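Cutting for weight: how Hunari made its third record

Hunari tracked the drums for Vorwood in March, in a room with a low ceiling and no carpet. The band tunes to B, and at that pitch the bass and the kick drum compete for the same narrow band of sound. Engineer Joris Verbruggen put a high-pass filter on both guitars and left everything under 59 Hz to the kick.
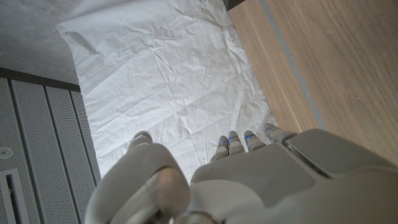
Nathalie Coppens would have gone further. The guitars on the second album were the problem, she says, four tracks a side with the gain too high, and two would have done the job.

Vorwood uses two. Each part was played twice through the same Dijkstra cabinet, with one microphone at the edge of the cone and another set back from it. The second was delayed until the two lined up.
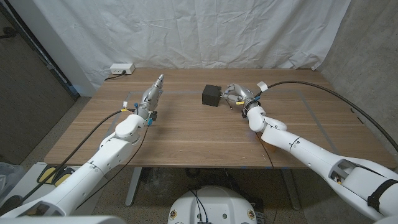
Two arms and a black cube on the tabletop.

Vocals took longer. Burgi Nägeli recorded the low parts in the evening, when her voice had dropped, and the clean choruses before noon. A cut at around 700 Hz took out a boxy note that appeared on every held vowel.
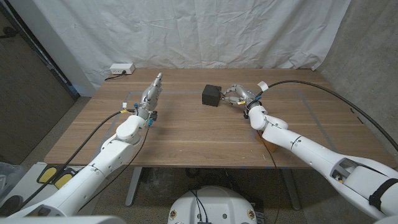
Silver grippers, one closed and one open, above the wood grain.

The vinyl master is a separate job. Marlene Diekmann cut it 3 dB quieter than the digital version, with the bass summed to mono and the sibilants held down on the last track of each side.
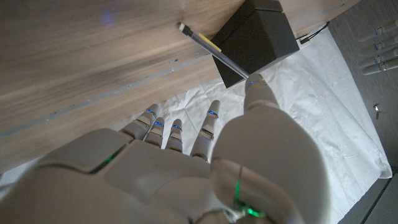 She also moved the longest song, "Hekis", to the start of side two, where the groove speed is highest and the cymbals keep their top end. The digital running order is unchanged. The first pressing is 2000 copies on black vinyl, with a single sleeve and a printed lyric sheet.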